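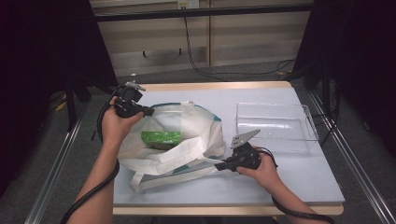 Page 20

Nirnen Tote, White with Teal Rim
Item 2754
Catalog notes by Remedios Barroso

The maker calls this "the last bag you will ever buy." I have four drawers of last bags, so I went in with my arms crossed. We carry it because customers kept asking for a plain white tote that isn't covered in somebody's slogan, and the Nirnen is plain. White body, teal trim along the rim, two long white handles. If you want a picture of a bicycle on it you'll have to look elsewhere in the catalog.

What the maker says, and what we think

"Stands open by itself." It doesn't. Put it on a table and the mouth slumps and folds over, and the straps fall down the front. You hold it open with one hand and load with the other, same as every soft bag ever made. Giang Lục in our packing room suggests folding the rim outward once before you start, and that does help a little with the first item or two. After that the weight of what's inside does the job.

"Fits all your shopping." Whose shopping? It swallows a boxed or bagged item the size of a fat paperback with plenty of room left over. A shallow clear plastic tray is another matter. Slide one in on its side and you'll get it down, but anything in the tray goes with it. Laid flat, a wide tray pulls the sides tight and you lose the top third of the bag. If you buy a lot of salad in trays, look at the Escobar on the next page, which has a flat bottom and costs more.

"Handles made for the shoulder." Fair enough, this one we'll give them. They are long enough to go over a winter coat. They are also long enough that a short person carrying the bag by hand will bump it on stairs. Myrtle Baptiste in our returns office is five foot one and ties a knot in each. It looks silly and works fine.

"Stays white." We asked the maker for the wash test behind this and got a second copy of the brochure. White cloth picks up newsprint, carrot tops and whatever was on the car floor. Wash it cold with other whites. Skip the dryer if you can stand to wait.

Packing it

Put the firm thing in first and stand it against the back wall of the bag.

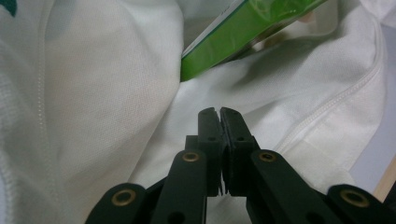

Soft things go in after, and this is where people make trouble for themselves. Clothing with a zipper should be closed and turned so the teeth face the middle, away from the cloth of the bag. Don't stuff. A wadded shirt takes up twice the room of a folded one and comes out looking slept in. Glossy wrapping slides around more than you'd expect, so tuck a sleeve or a hem over it before you pick the bag up.

Don't pack the tote to the rim and then hang it from one handle. The load swings over to that side and the other handle flaps around. The brochure shows a woman doing exactly this and smiling.

Questions we get

Is it lined? No.

Is there an inside pocket? Not in this version. The maker has been promising one since April. Abilio Campos, who does our ordering, will add it to the catalog when he has one in his hand and no sooner.

Can I order it with a different rim color? The maker lists a gray called Dirdale. We have never been sent one.

Is it the same bag as the Grenari? The Grenari has shorter handles and snaps shut. Some people like a snap. It also catches on knitwear.

Can I get my club's name printed on it? Yes, with a minimum order of 130. Maksym Chornovol handles those, and he will want your artwork in one color.

Ordering

Sold singly or in packs of 2. There is no discount on the pack, whatever the sticker on it says. Unused bags can come back with the tag still on. Used ones can't, and we do look.

Notes last revised November 11, 2018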